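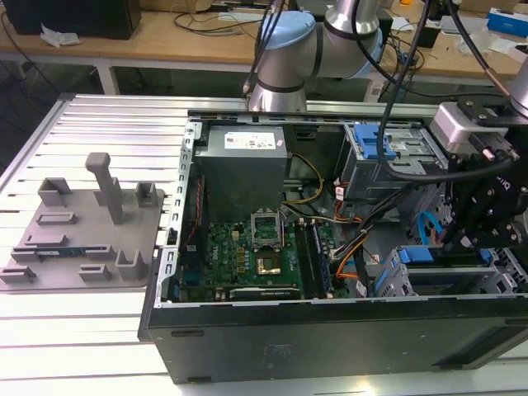
When should a pair of children's rain boots be held back from sale?
A pair is held back when any line marked "Required" on this checklist is not met, even if the fault is found on one boot only. Both boots are tagged and kept together until the line is cleared or the pair is rejected.

Zulireck Children's Footwear
Receiving Inspection Checklist: Rain Boots, Toddler and Youth Sizes
Style: Lulanetti pull-on, with handles
Date of inspection: January 7, 2026
Inspector: Salamatu Aidoo
Reviewed by: Fiifi Gyamfi
Cartons in delivery: 102
Cartons opened: 18

Section A. Cartons and labels

A1. Carton labels match the packing list (Required)
Met.
Comment: Two cartons carried the old style code under the new label. Old codes are to be covered fully before the cartons leave receiving.

A2. Size on the boot matches size on the box (Required)
Not met.
Comment: One box marked toddler 5 held a left boot in 5 and a right boot in 6. Pair tagged. The remaining boxes in that carton were opened and were correct.

A3. Care card enclosed
Met.

Section B. Upper and lining

B1. No splits, pinholes or thin spots in the rubber (Required)
Met.
Comment: Check the crease above the toe with the boot flexed by hand. Faults at this point do not show when the boot is standing.

B2. Handles firmly attached on both sides (Required)
Met, with comment.
Comment: Handles are to be pulled straight up and then outward. On the green print the inside handle sits slightly lower than the outside one. This is within the approved sample and is not a fault.

B3. Lining flat, with no loose threads inside the foot
Met.

B4. Printed pattern free of smears and lifting edges
Not met.
Comment: Smearing at the heel seam on several pairs of the shark print. Appearance only. Refer to Magdy Bouazza for a decision on seconds.

Section C. Outsole

C1. Sole bonded along the full edge (Required)
Met.
Comment: Run a thumbnail along the join. Do not use a blade or screwdriver, as was done in September.

C2. Tread clear of molding waste
Met.
Comment: Small tabs of rubber may be trimmed at the bench by the inspector.

C3. Water test, 22 minutes, filled to the ankle line (Required)
Met.
Comment: Test pairs are not returned to stock. Dry upside down and send to the Ankrah sample room.

Section D. Small parts and sharp points

D1. No pins, staples or tag fasteners left in the boot (Required)
Met.
Comment: Reach fully into the toe. Shaking the boot is not an accepted check.

D2. Reflective heel tab cannot be lifted by hand (Required)
Met on all sizes inspected.
Comment: Youth sizes use the Vavlow tab, which is sewn. Toddler sizes are still glued and should be checked at both corners.

Result: Delivery accepted, except for the pair tagged under A2 and the pairs set aside under B4.

Follow-up
Supplier to be notified of the mixed pair. Owner: Yaw Kpodo.
Decision on smeared prints to be entered on this sheet before the held pairs are moved. Owner: Magdy Bouazza.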